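Recording a ball-to-basket task by remote control

Part 2 of the Lerosport teleoperation guide

By now you should have the arm calibrated and the Triltia controller paired. If the gripper on screen lags behind your hand, go back to Part 1 and fix that first. Recording with lag teaches the robot to wait for no reason, and you will see those waits again when the trained policy runs.

The task is to pick up a soft ball and let it go into a basket. It's a good first task because a small error at the release still counts as a success.

Setting up

Clear the table and put down the basket. Use one with an opening at least twice as wide as the ball. Set the gripper force low for anything soft, then close on the ball a few times by hand control before you record anything. You want it held securely without being squashed flat.

Open the Grernora recorder and make a new session. Set the episode length limit to 1278 frames. Most episodes will be far shorter, and the limit only stops a forgotten recording from filling the disk.

Recording one episode

1. Move the arm to its home pose and press Record.
2. Bring the open gripper over the ball and lower it straight down.
3. Close the fingers and pause for a moment.
4. Lift well clear of the rim before you move sideways. Beginners tend to cut this corner and drag the ball into the side of the basket.
5. Carry the ball across until it is over the opening.

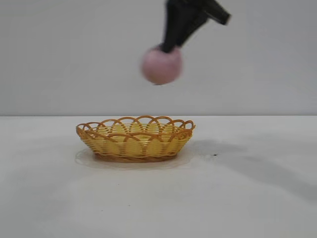
Li: I was told to always stop dead over the basket before opening the fingers, and my policy ended up hovering there forever. Shortening the stop fixed it for me. Maybe add that to step 5?

Good point, and it belongs here. A short slow-down is fine. A full stop of a second or more gives you a long run of frames where the correct action is "do nothing," and the model can get stuck in it. Slow down, line up, open.

6. Open the fingers fully. Don't lower the gripper into the basket unless the ball bounces out every time.
7. Return to home and press Stop.

Mark the episode as good or bad right away. If you leave it until the end of the session you will forget which was which.

Checking the grip

Play back a few episodes from the wrist view before you record the rest. Look at where the fingertips meet the ball. A grip far off to one side may hold during a slow lift and then slip when you speed up. Some blur is normal while the arm is moving – you only need to be able to tell the ball from the fingers.

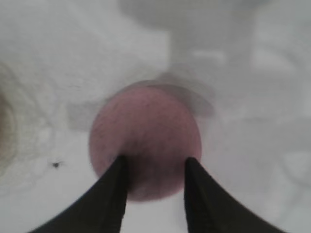
If the grip is off in the same direction each time, repeat the wrist calibration from Part 1. If it wanders, the cause is usually the operator. Slow down on the approach and come in from directly overhead.

How many episodes

Plan on 100 good ones for a fixed basket and a ball that starts in different places. My own set came to 118 before I threw out the bad ones. If you also move the basket between episodes, you will need more.

Change the ball's starting spot every time, including spots near the limit of the arm's reach. Keep your speed about the same from the first episode to the last – people get faster as they get bored, and the two styles don't mix well in training.

Exporting

Choose Export, then Joint positions plus video. Leave port 2265 open if training runs on a second machine. Bad episodes are skipped unless you tick Include all. Part 3 covers training.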